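Madholm Basket Patterns

Version 3, last touched 4/28/21

Hi! Welcome to my pile of basket weaving patterns. I started typing these up because my paper notes were falling apart (one page had been through the wash) and a few people in my weaving group asked for copies. It has grown a lot since then. There are 173 patterns in here now, all as plain text files you can open on anything, plus one big spreadsheet that ties them together.

What's in the folder

patterns/ has one text file per basket. The file name is the pattern number and a short name, so 041-bread-oval.txt and so on.
index.csv has one row per pattern, with the shape, finished size, weave, rim type and how hard I found it.
glossary.txt is my word list. Weavers use different words for the same thing depending on who taught them, and I've tried to stick to one word each.
steps.csv has every pattern broken into single steps, 2,093 rows in all. A friend wanted this for making printable cards and I figured I'd leave it in.

How to read a pattern

Every file starts with the materials, then the base, then the sides, then the rim, then handles if there are any. Stakes are the uprights and weavers are the strands that go in and out of them. I give stake lengths before trimming. Cut yours a hand longer if you're new to this, I still do it myself on anything with a braided rim!

Sizes are in inches. Reed sizes are in millimeters, which I know is a mess, but that's how the reed is sold where I shop and converting it only made things worse. If a line has a star in front of it, I changed that step from the way I first learned it. The old way is at the bottom of the file.

The difficulty column goes from 1 to 5. Please take it with a grain of salt. I find round bases easy and square corners miserable, and my scores show it.

Where the patterns came from

Most are my own, worked out at the kitchen table over many winters. The Harasym set (numbers 112 to 130) came out of a weekend class I took there, and I wrote those down from memory and then wove each one twice to check. The Skindetti ones are all shallow trays and bread baskets with a tight weave and rolled borders. Those are the ones I'd point a beginner to, once they've made a base or two.

Binda is the name of my own little rim, a three-strand braid that tucks to the inside. If you see "Binda finish" in a file, look in the glossary for the steps.

Things I know are wrong

Pattern 88 has the wrong stake count for the long side. Add two.
The soaking times for willow are only right for brown willow. I haven't gotten to the others.
I spelled "waling" three different ways before I noticed, so search for all of them.
The weights column is mostly blank. My scale died in April and I haven't replaced it.

Size and format

The whole thing is around 200 kilobytes zipped. No macros, no odd fonts. The spreadsheets are saved as comma separated text, and any comma inside a note has been swapped for a semicolon.

Using it

Weave whatever you like from it, sell the baskets, teach a class with it. Just don't sell the patterns themselves, and leave this file in the folder if you pass it along. If you find a mistake, tell me the pattern number and the line, and I'll fix it in the next version (slowly, I have a garden too).

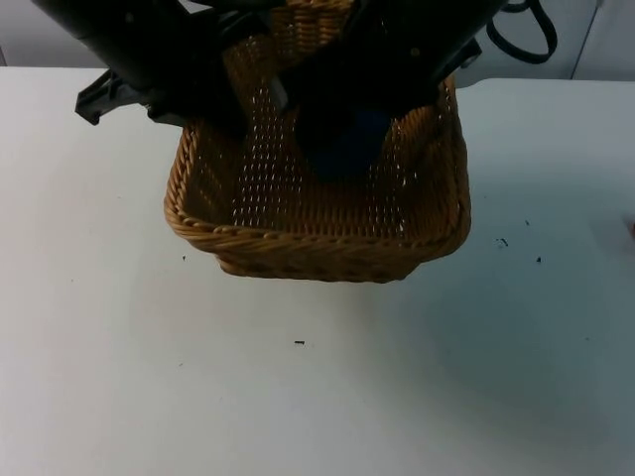
Rectangular basket, tight weave, rounded corners and a braided rim.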